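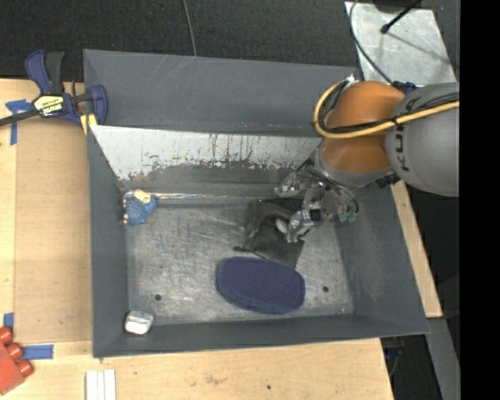

Gray bin, metal floor, two small holes near the lower corners.

Best way to clean a stained metal floor in a sloped bin without scratching it further?

Posted by Grivach

I have a large gray bin with angled sides that I use for sorting parts and rags. The floor is bare metal. It has gone mottled over time, with gray streaks and smudges that do not come off with a dry rag. The upper side has a dented metal panel with dark drip marks, worst along its lower edge.

I have tried dish soap and warm water with a soft sponge. It took off some grease but the streaks are still there. I do not know what metal it is. A refrigerator magnet does not stick to it, so I assume it is not plain steel. The finish does not need to look new. I want a surface that does not leave gray marks on cloth when something is dragged over it.

Specific points I would like answered:

Is a mild acid cleaner safe if the metal turns out to be aluminum?
What grit is reasonable if I have to sand?
Should the surface be sealed afterward?

The bin cannot easily be lifted off the table, so anything that needs a hose is out.

Dunard

No magnet and gray marks on cloth usually means aluminum. The gray transfer is mostly oxide and fine metal dust. Stainless does not normally do that, although some grades of it are also nonmagnetic, so the magnet test alone does not settle the matter.

Treat it as aluminum until you know otherwise. That means no lye, no oven cleaner, no washing soda, and no dishwasher powder. All of these are alkaline, and they darken or etch bare aluminum. A weak acid is fine for a short contact time. I use 2 tablespoons of white vinegar in 4 cups of water, wiped on, left for a few minutes, and wiped off with clean water twice. Do not follow it with bleach or mix the two.

If streaks remain, wet-sand by hand. Start at 800 and see whether it does anything. Only go coarser if it does not. Dropping to 200 will remove stains quickly, but it leaves a coarse scratch pattern that holds dirt, and you will then have to work back up through the grits to get rid of it. Sand in one direction along the long side. Keep the block flat and stay off the dent in the panel, where the high spots will go shiny and the low spots will not change.

Tape over the two holes from the inside before you start, and put a towel under the bin. Slurry will run through onto the wood and it stains. Let the surface dry fully before you take the tape off.

Do not use steel wool. Fragments stay in the surface and rust there, and you get brown specks a week later.

Jacobs

just use a melamine sponge, works on everything

Stastitz

The melamine sponge is a fine abrasive, so it will lift some of the smudges, but it wears out quickly on a scuffed surface and does nothing for drip stains that have etched in. It also does not stop the gray transfer. I would try it on one corner before buying a box.

On sealing, which has not been covered: bare aluminum reoxidizes after cleaning and the marks on cloth will come back, more slowly if the surface is smooth. The options are paste wax or a clear coat. Paste wax is easy to apply and easy to renew, but it softens with solvents and can transfer to rags. A clear coat lasts longer but chips when metal parts are dropped on it, and a chipped coat looks worse than a bare floor. For a sorting bin I would wax it, buff hard, and redo it when water stops beading.

If cloth staying clean is the main requirement, a cut-to-fit rubber or felt liner is less work than any of this. Measure the floor only, not the slopes, and cut it slightly undersize so it does not curl at the edges.

Grivach

Thanks. Vinegar mix took off most of the smudges and the 800 handled part of the streaking. Drip marks on the panel did not change and I am leaving them. Will price a liner before I bother with wax.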